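Crochet Motifs, Session 4: Gauge, Yarn Math and Joining Your Squares
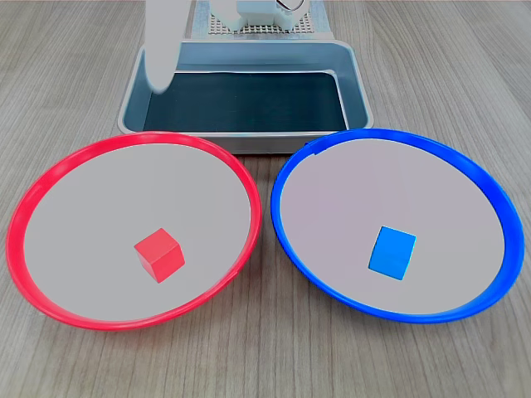 Maiara Guimarães wrote to me after the last session that her first three squares all came out different sizes, same hook, same yarn, same pattern, and could she just block them and hope for the best? Blocking will pull a square into line if it's a little off. It won't save one that's a whole round's worth smaller than its neighbor.

So, Maiara's squares. I bet the first one was made with your shoulders up around your ears (we've all been there!) and by the third you had relaxed. Tension changes as you settle into a pattern, and it changes again when you're tired or watching something exciting. My advice is to make one practice square and set it aside before you start the ones that count. I still do this, and I have a whole drawer of orphans to show for it.

Checking your size

We're using the Retstead square, 10 rounds, worked from the center out. Measure at round 5, lay it flat, don't stretch it, and write the number on your pattern sheet. Then measure every square at the same round. If you're running small, go up half a hook size and start over. I know, I know – but five rounds is a lot quicker to pull out than ten.

Corners are where most people lose stitches. Each corner is 2 double crochet, chain 2, 2 double crochet, all in the same space. That first stitch after the corner likes to hide under the chain, so poke around for it with your finger. If one side of your square is shorter than the others, look there first.

How much yarn?

The lap blanket is 15 squares, three across and five down. Weigh your practice square on a kitchen scale. Mine came to 23 grams, so 15 of them makes 345 grams, and then I add extra for joining and the border. Do the sum for your own square, please, don't borrow mine! If you're changing color every round, remember the outside rounds eat far more yarn than the middle ones. Save your scraps for rounds 1 to 3.

Joining

Two methods this time:

Whip stitch through the back loops only. Flat, quick, easy to undo. Put the right sides facing up and keep your yarn loose.

Flat slip stitch join. Takes longer and leaves a tidy little ridge. Brenda Olivares used it on her Clevside blanket and it looks wonderful, especially in a darker color than the squares.

Join all your long rows first, then go back and do the cross seams in one go. Where four corners meet, chain 1 across the gap and don't pull it tight – a tight chain there gives you a pucker that no amount of steam will fix.

For next time

Finish at least four squares and weave in the ends (yes, all of them). Bring a darning needle, your pattern sheet with the round 5 measurements, and the color you're thinking of for the border. We'll start with the Barrientos shell edging, and if there's time I'll show you the plain Nullcombe one too.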